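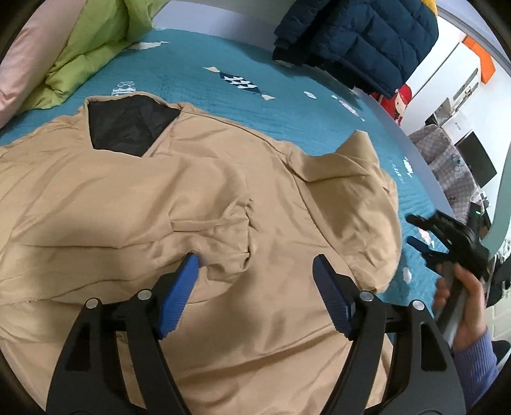 Prostberg Residence - Linen and Clothing Group

Minutes, 26 August 2019
Chair: Rostam Yazdani

1. Winter clothing
Coats go into storage by the end of the month. Quilted jackets are to be laid flat and folded with the sleeves in. Utitz can supply 30 storage bags. Agreed to order 13 for now.
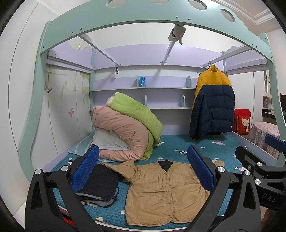
2. Bunk room
Rostam reported on hanging space. Wardrobes are kept for school clothes and dresses. The rail under the loft bed, where the yellow and navy puffer jacket hangs, stays in use for bulky coats. Folded jeans should not be left on the mattress overnight - they go in the wardrobe. Shelf labels deferred.

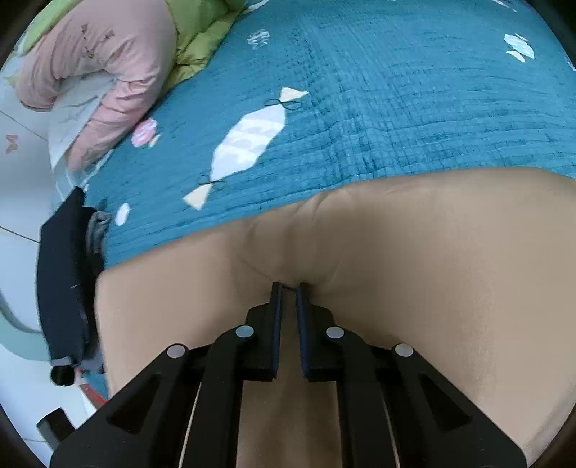 Can quilted jackets go in with the comforters?
They should be bagged separately, as the comforters are washed first.

3. Budget
$300 approved for bags and hangers. Trornia quote still to come.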